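Larnholm 2-tier pantry shelf, bought in April, been living with it long enough to say something useful

Short version: good shelf, bad instructions, would buy again but not the wide one.

Paid 355 for the pair, which made me wince. Had been looking at the Quiambao racks for weeks and they kept going out of stock, so. Larnholm had them ready to ship and the box showed up on a Wednesday, early, while I was still on a call. Heavy. Get someone to help you up the stairs with it.

Assembly. The sheet is one page, front and back, and the back is the warranty. The bolts come in one bag, two lengths, and the drawing doesn't say which go where. Long ones are for the feet. I put them in the uprights first and had to take the whole thing apart again. Lost an evening. The little wrench they give you is soft and the corners rounded off before I was done, so use your own if you have one.

Once it's up it's solid. I keep flour, rice, the big oil tins, canned tomatoes and a mixer on the bottom tier and nothing sags. Top tier is for cereal and the stuff I don't want the kids reaching. Depth is right for two rows of cans without losing the back row forever, which was my whole problem with the old wire unit.

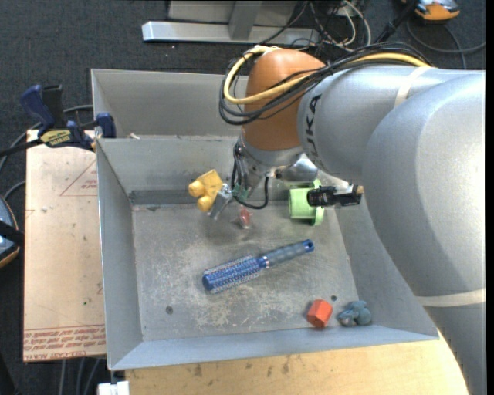
Finish is OK. Mine has a scratch near one foot, was there when I unwrapped it. Sent Larnholm a message and they offered a touch up pen, took the pen, it's a bit darker than the shelf but its down by the floor so whatever. Reply came next morning, no complaints there.

The wide version is where I'd be careful. Same uprights, longer boards, and you can feel it. Push on one end and the other end answers. I ended up screwing it to the wall with a bracket from the hardware store. They do sell a bracket kit of their own under the Fliltument name but shipping on it was nearly as much as the kit. Silly. Should be in the box.

Cleaning: damp cloth, done. Spilled a jar of honey in the second week and it came off the boards fine but got into the joint at the corner, and that's still a little sticky if I'm being picky. Old toothbrush helped.

Compared to my sister's Stesisham unit (she's had hers for years), the Larnholm is heavier and the shelves adjust in smaller steps. Hers looks nicer. Hers also has doors, and I kind of wish I had doors now, everybody who comes over reads my cereal boxes.

Things I'd change
- label the bolts!!
- better wrench
- bracket included with the wide one
- rubber pads on the feet, mine left marks on the vinyl untill I stuck some felt on

Would I pay full price again? For the narrow one yes. Wide one, only on sale. If your pantry is small measure the door swing first, I didn't and now the door opens most of the way and stops. Living with it.

Four stars narrow, three stars wide.

Contact | Copyright, all rights reserved | Back to top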